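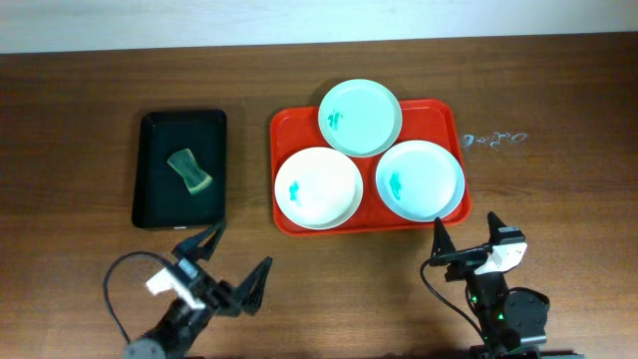 Three plates, a sponge and two arms, ahead of a Clesov run.

Clesov: task sequencing and perception for two-armed benches

Clesov is the software that sits between "wash the plates" and the several hundred small motor commands that phrase is hiding. It handles perception, planning and low-level control for a pair of tabletop arms, and it comes with a set of tools for working out why the left one has just done that.

We built it at Follau after two years of writing the same glue code for every new job. Dishes became our house benchmark by accident. They are round, shiny, overlapping and smeared with things, and every person who visits has strong opinions about how they should be done.

What you get

Perceive. Takes head and wrist views together and keeps one shared list of objects. A plate resting over the rim of a tray is still a plate. Stains are kept as a separate layer on top of the object, so a teal smear does not get promoted to a small teal dish. (Version 1 did this. It then tried to pick the smear up.)

Plan. Write the job as steps, with a check after each one. Clesov decides which arm takes which step, keeps the two out of each other's way and replans if a check fails. Steps can be edited while a run is paused.

Hold. Force-limited grasping for soft things. You set a ceiling and Hold stays under it, even when the planner is feeling ambitious.

Replay. Scrub back through any run with every view, joint reading and planner decision lined up on a single timeline. Most customers buy Clesov for Plan and end up living in Replay.

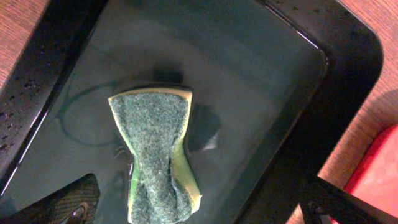
Wrist view of the sponge in its water tray.

Water, and other liars

Still water is hard on perception software. It hides its own surface, throws a glint where you least want one and lets a shadow pass for an object. Perceive keeps separate estimates for the surface and the floor of a tray, and marks anything it can't place between them as unsure. The planner treats "unsure" as a reason to look again from another angle. You can turn this off. Lyle Gallagher on our support desk would rather you didn't.

The sponge model ships as standard. It expects the outline to change when squeezed and won't raise an alarm when the hourglass stops being one.
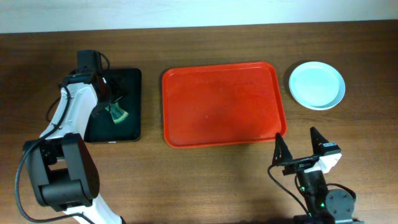 Requirements and licensing

— Two arms with position and torque feedback
— One head camera and one camera per wrist
— A Linux machine with 64 GB of memory (less will run, in the sense that a shopping trolley will run)
— A Flolance bridge, or your own driver written against our interface

Each licence covers one bench and up to 13 named users. Updates are included for the first year. The Abernathy add-on, which lets two benches share a job queue, is sold separately and does need a wired network, whatever your office wifi has promised.

Trials last nine working days from the first successful calibration. Unsuccessful calibrations are free and you may have as many as you like. To arrange one, write to Jussara Rocha in sales. Driver questions go to Ezekiel Szabo, who will ask for a Replay file, so please attach it the first time.

Page last updated 18 January 2021. The next release is planned for March.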